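Robots Around People, Unit 6 handout
Shared bench rules, and why I keep nagging you about cables
Instructor: Marion Pollock
Last revised 21 Dec 2020

Before you read

I've rewritten this unit because last year's version was mostly me copying out headings from the standards and hoping you'd fall in love with them. You didn't. So this time I'm starting from the bench and working back to the paperwork, and the reading list is at the end where it can't hurt anyone.

You still need to have read the Unit 5 notes on risk assessment. If the words "hazard," "hazardous situation" and "risk reduction" all feel like the same thing to you, go back and do that first, it'll take you half an hour.

6.1 What the standards are for

The two you'll hear named most are ISO 10218 (industrial robots, in two parts, one for the robot itself and one for the system it gets built into) and ISO/TS 15066, which deals with collaborative operation. There's also ISO 12100, the general one on machine safety, and if you only ever read one of them properly I'd pick that. It gives you the order of attack. First you design the hazard out. If you can't, you guard against it. Whatever is left over, you tell people about.

Students love to do this backwards! I get lab plans every term where the whole safety section is a sign. A sign is the third thing. If your plan starts with a sign I'll hand it back and ask you what happened to the first two.

A small robot arm on a bench doesn't get a free pass either. I hear "it's only a little one" a lot. A little one can still pinch a finger between two links or poke somebody who has bent down to look at a part. What changes with size is how bad it could be, and that goes in your assessment with everything else.

6.2 The cell belongs to whoever signed for it

This is house rules now, not ISO. When you book one of our bench cells (Zernosora or Zarkwood, they're named after two of Alistair Moncrieff's old sailing dinghies and no, we can't change them) one person signs for it. That person decides when the arms are powered, says so out loud, and is the one who reaches in. If you want to hand over in the middle of a session, stop the arms, swap names on the sheet, and start again from the walk-round in 6.4.

I had a good argument with Craig Cruickshank about whether two people can be signed in at once. His view was that a two-arm cell wants two operators. Mine is that two people each assuming the other one has checked is how you get a hand in the wrong place. We've left it at one name. Anyone else can watch, talk, take notes, pass tools and complain.

6.3 Two arms are more than one arm twice

Most of what you've read so far assumes a single arm with a nice tidy reach envelope around it. Put two on the same rail and the envelopes overlap, and now you have to think about a few extra things:

Arm to arm contact. Your planner may check for this or it may not. Find out which before you power up, and write down how you found out. "The software handles it" is not an answer I'll accept without a page number or a test result.

Shared loads. If both grippers have hold of the same object, the arms are connected through it. Stop one and keep the other moving and something has to give: the object, a gripper, or the grip. Your stop has to take both arms together. Please test that with nothing in the grippers first, then with something soft.

Dropping things. When a gripper loses power, does it hold or let go? Both are right in different situations. With cardboard I really don't mind which. With a beaker I mind a lot. Put the answer in the plan.

Flexible stuff. Cardboard, cloth, foam and cable don't hold a shape, so the space the load takes up is bigger and vaguer than what's in your model. I tell people to draw the envelope for a floppy load as if it were fully unfolded and swinging. It looks silly on paper and I've never regretted it.

6.4 The walk-round

Do it every time you take over a cell, including when you've only been out for coffee. You're looking at things, with the arms stopped, and it takes a couple of minutes once you've got used to it. I go left to right and then underneath.

Mounting. Put a hand on every knob or bolt that holds a base or a base plate down. Loose ones get tightened and written up. If the same one turns up loose again, tell Ailsa Nisbet, who looks after the hardware.

Cables. This is the big one. A cable on a moving arm should be fixed along the links often enough that it can't wander, with enough slack at each joint for the full range of motion and not a lot more. Check the slack at both ends of travel. A loop that hangs politely at rest can be tight as a string with the elbow folded, or it can swing out and hook on something. Hanging loops below the rail matter too, that's where sleeves and lanyards go. (Take your lanyard off. I will keep saying it.)

The table. Name everything that's on the surface and decide whether the task needs it. If it's part of the task it goes in the plan with a position. If it isn't, it comes off. I include pens in this, and I include your own stuff, and I include books you've put down for a second.

The far corners. People check the middle of the table and forget the back. Anything tall or round back there is in play for the wrist and for whatever the wrist is trailing behind it.

Lights. Learn what the indicator lights on your arm mean from its manual, and don't guess from the color. Green means different things on different machines, and on some it only tells you there's power.

Now have a go at one. Read the list again, then look at this cell for a full minute before you read my notes.
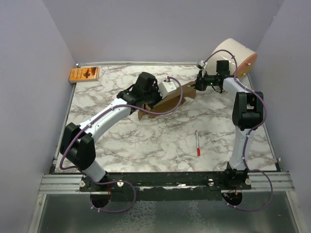 Fig. 6.1. Two-arm cell with a shared cardboard load. Walk-round exercise.

My notes, in the order I'd raise them. The cardboard is folded and ragged and one corner is hanging down near the left gripper, so the flexible load rule from 6.3 applies straight away. The purple cable on the right arm goes up high over the wrist and across the front of that big cylinder, and I'd want to see the whole motion at slow speed before I believed it stays clear. Both cables hang in loops below the rail. Then there's the red-and-white marker out in the open under the load, and the orange book in the back left corner. Are they in the plan? If yes, fine, show me. If no, off they come. I'd also like to know what the white tape or whatever it is on the front of the black plate is doing.

What I like: the cable on the left arm is tied down along its length, and both bases share one plate held with proper knobs, so the mounting check goes quickly.

If you spotted something I haven't listed, bring it to class. Eilidh MacKinnon got me with the small wires peeking out under the bases, and she's right, wires coming out near a mount deserve a look for rubbing.

6.5 Writing it down

The log is boring and I need you to do it anyway. For each session I want the cell, the name of the signed-in person, the task, the load, the speed limit you set, and anything you changed. In May I went back through the old Sosteo project logs for a talk and found 147 entries. Of those, 71 had no speed written in. That's nearly half of them where, if somebody had been hurt, we couldn't have said how fast the arm was going.

Write near misses in the same log. A near miss is anything that made you say "whoa." I don't take marks off for them and I never will, and I'd much prefer a log with 2 on every page to a clean one I don't believe.

6.6 Things I get asked

Can I reach in if the arm is paused? Not unless you've read what "paused" does on that controller. On plenty of them the motors are still live and holding position, and a pause can be cleared from a keyboard by somebody who doesn't know you're in there. Use the stop.

Do the side walls count as a guard? They count for the sides. If the front is open, then the front is where the person is, so the walls don't get you out of doing the assessment.

Can I tape over a sharp edge? For today, yes, with a log entry. By next session it needs a real fix.

Do I need all this for a demo that lasts five minutes? Yes! Demos are when people lean in.

For next time

Do a walk-round of the cell you've booked and write it up on one page, no more. Use the headings from 6.4. For each item say what you saw, what you did about it and who you told. Swap pages with another group, walk their cell with their page in your hand, and see what they missed.

Reading: the introduction and the risk reduction clauses of ISO 12100, then the collaborative operation parts of ISO/TS 15066. The library copies live in the Aitken room and can't be taken out, so plan around that. Skip the annexes for now, we'll use them in Unit 7.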